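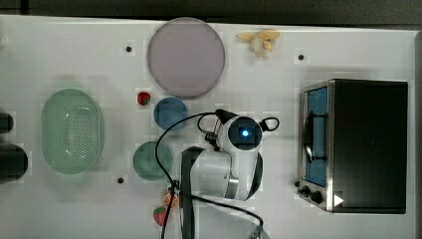
The kitchen table used for the Hakumley tests, overhead view.

How to test a pick-and-place policy on a cluttered table

By Kornél Boros

These are the steps we follow at Jumembridge to find out how well a learned policy copes when the table is full of things it wasn't asked to touch. The method is called Hakumley. It needs one arm, one overhead camera and a fixed set of kitchen objects. It does not need a simulator.

1. Fix the object set

Choose your objects once and keep them for the whole study. Ours are plates, a colander, toy fruit, pans and a toaster oven. Large things should stay put between trials so that a change in the result can be traced to the small things or to the policy.

2. Write the start positions down first

Draw up a list of layouts before you run anything. We use 40 layouts for each policy, and every policy gets the same list. If you choose positions as you go, you will drift towards ones the arm finds easy.

3. Collect the demonstrations

We recorded 400 demonstrations by teleoperation. Keep the failed grasps as long as the operator recovers and finishes the task. Throw out any run where a person reached in to help. We threw out 142 early on and had to record them again, so brief your operators properly.

4. Check the arm's path over the table

Move the arm slowly through the working area with the objects in place. Watch the cable as well as the gripper. A loop that hangs low can drag a plate or hide a small object from the camera, and the policy will learn from both.

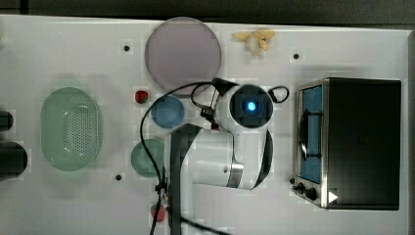
Arm over the table, with the cable lying across the edge of the blue plate.

If the cable covers a target object in more than a few layouts, re-route it and start the check again. Don't correct for it later in the data.

5. Run the trials

Load the policy, reset the table to the first layout and start. Give each trial 96 seconds. Stop the clock when the gripper has let go and moved clear - not when the object first touches its target. Score a trial as a pass, a fail, or a pass with contact, meaning the task was finished but something else was moved on the way.

The third score matters most here. Our baseline, Azar, and the newer policy, Wolten, had nearly the same number of clean passes and fails on bare tables. With clutter, Azar's passes were mostly with contact and Wolten's mostly clean. A plain success rate would have hidden that.

6. Add items near the oven

Repeat the list with one extra item by the oven. Reaching in from the side is harder for both policies, and the item should be something soft or light enough to be knocked without harm. 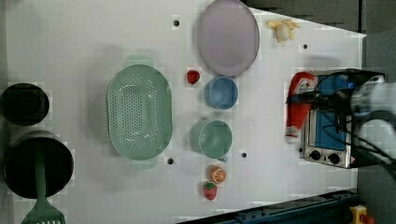
7. Report the results

Give all three scores for each policy, with and without the extra item, and publish the layout list alongside them. Say which trials you repeated and why. If the arm stopped on a force limit, count it as a fail and note it separately.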